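How to Pull Quotes From a Long Political Memoir (and Find Them Again)

May 2, 2020
By Sorcha Corrigan

Quick one. People keep asking how I get quotes out of those brick-sized memoirs, the kind a former minister writes the year after losing office. You read 400 pages, you remember one great line about a train ride, and then you can't find it. Gone. Index is no help, indexes list people and treaties.

So. My method. Takes an evening to set up, then it runs itself more or less.

What you need: the book, a pencil, a pack of index cards or a plain notebook (I use a Jorno, any will do), and somewhere to type things up at the end. No highlighter. Highlighter bleeds through and after a while you've marked half the book.

Step 1. Read the front matter first

Copyright page, translator's note, preface. Write down the edition right away – title, translator, publisher, year, hardback or paperback. Do it on the first card. If you leave this until later you will be quoting page numbers from one edition and crediting another. I did this with the Inskip memoir in January. Had the Onia paperback on my desk, cited the hardback, every single page number was off. Fergal Nic Aodha caught it and was nice about it, but still.

Abridged editions are worse. Whole chapters missing and no warning on the cover. Check the preface for the words "revised" or "shortened".

Step 2. Mark lightly, keep moving

Small pencil tick in the outer margin next to the line. That's all. Don't stop to copy anything out. Stopping kills your sense of the chapter, and most lines that look wonderful on first read look ordinary by the end of it.

Double tick if it made you put the book down for a second.

Library book? Then no ticks obviously. Thin strips of paper sticking out the side, page number written on the top end so when they fall out (they will) you know where they go back.
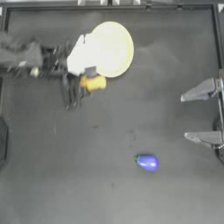 p. 16

Step 3. Go back at the end of each chapter

Not the end of the book. Each chapter. Flip through your ticks and ask if the line makes sense to someone who hasn't read the page. If it needs three sentences of explaining first, it's a note, put it with your notes. If it stands up alone, it's a quote, copy it.

Copy it exactly. Exact spelling, exact punctuation, even if the punctuation is strange. Translated memoirs have odd commas and you leave them alone. If there's a plain misprint put [sic] after it and move on.

One quote per card. On every card:

- the quote, in quotation marks
- page number
- chapter name or number
- who is speaking

That last one gets skipped all the time. Political memoirs are full of other people talking. The author reports what the foreign secretary said over dinner, and then it goes around the internet as the author's own words. Write "author, reporting X" if that's what it is. Senan Gilmartin puts a big R in the corner for reported speech, which I've since stolen.

Step 4. Cutting a quote down

You'll want to cut. Fine, everybody does. Three dots in square brackets where you took something out, like this: [...]. Square brackets tell the reader that you did it. Bare dots could be the author trailing off.

Never cut a "not" or a "but" or an "at first". Sounds obvious. Go look at some quote sites. A sentence that began "In those days I still believed" loses the first part and suddenly its a declaration.

After cutting, read the full paragraph in the book again, then your short version. Same meaning? Good. Different meaning, even slightly – put the words back.

Step 5. Tag by subject

Two tags per card, max. I started with way too many and it was useless, everything was tagged "power". Mine now are plain things like childhood, cabinet, press, travel, regret, elections. Regret is thick in memoirs. Tag by what the line is about, leave how it makes you feel out of it.
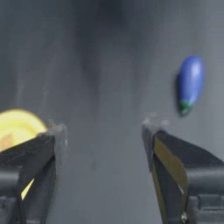

Two gripper fingers, gray surface between them.

Step 6. Type it up

I use Drultier because it sorts by tag and exports a plain list. A spreadsheet works just as well. Columns: quote, speaker, page, chapter, tag, second tag. Put the edition at the top of the sheet so it travels with the file.

Type from the book and use the card only to find the page. Copying from a copy is how mistakes get in, and my handwriting is bad enough that "unity" went in as "vanity" once. Changed the tone of teh passage quite a bit.

Step 7. Check before you post

If the quote is going on a public page, open the book one more time. Word by word. Bláthnaid Ní Mhurchú reads hers out loud while someone else follows in the book, good system if you have a someone else.

Keep it short too. A sentence or a few. Pasting in a whole page isn't quoting any more, and the site may take it down.

If you're reading in two languages, give the original first and the translation under it, and say whose translation it is. If it's yours, write "my translation".

What about e-books

Page numbers shift with font size. Use chapter plus the first few words of the paragraph. Some e-books carry the print page numbers, check the settings before you give up on it.

Audio – jot the chapter and the time, then find the line in print before you quote. Names especialy. You can't hear spelling.

Next time I'll do diaries, where the date does the work of the page number. Rónán Egan has sent me his card layout for those and I need to try it on a full volume first.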